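Open day at Hateck – who went?

Page 1 of 1

wekesa_k
Posted 19 August 2018
Just back from the Hateck open day and I'm still buzzing, so forgive the length. They had the whole ground floor open, with the Renico packing line running in the front hall and the clothing demo upstairs. I went up meaning to stay ten minutes and missed my bus. Two arms, one table, a pair of denim shorts and a belt! I've threaded a belt every morning of my adult life and never thought about how much fiddling is in it.

Did anyone else get up there?

flatpack_moth
I did! We were in the group after lunch. My son is eight and he stood through the entire thing without asking for a snack. The woman giving the talk (Aishwarya Sundaram, I think I've spelt that right) took questions from the children first, which I thought was lovely. He asked if the arms get bored.

Laizer_M
Going to be the grump here. I enjoyed the day, but I found the upstairs bit slow. You can put a belt on in a few seconds. The Renico line downstairs was far more impressive to my eye – box after box, no pauses, and a person beside it who could tell you what it cost to run. That's what I'd call automation.

wekesa_k
Musyoka, I knew you'd say that. The boxes are all the same size, though! Cloth flops about and a belt springs back when you let go of it. Give me the slow one any day.

Laizer_M
Fair, but they'd laid the shorts out flat beforehand when I was there. I'd like to see it start from a heap on the floor.

aiman.purba
They were asked that in our group. The answer was that heaps are next year's job, and she said it quite cheerfully. I liked that they didn't pretend otherwise. We also saw one go wrong (the belt slipped out of the grip and the whole room groaned) and they just started again.

flatpack_moth
Oh I wish we'd seen that. Ours went through first time.

Nassoro_K
Is it worth taking a sixth form group? I've got 3 staff who would come along and the next one is in September.

wekesa_k
Yes, definitely, but book. The sign at the desk said 241 visitors by mid-afternoon and the stairs were jammed. Ask for the upstairs room early on, before it gets warm.

Laizer_M
And make them do the packing line as well, please.

aiman.purba
Seconding both. Parking is on the Flirimon side, and the walk round takes longer than the map suggests.

wekesa_k
One more thing for Nassoro. Stand at the side if you can, near the wrists. From the back row I could only see elbows, and it was once I'd moved up that I understood how much the two arms have to share the work, one keeping hold while the other goes after the loose end.
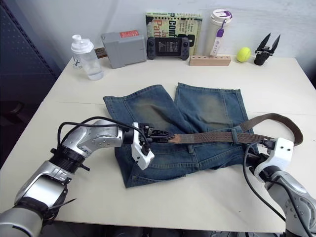 I'm going again in September anyway, so if your group gets a morning slot I'll come along and say hello.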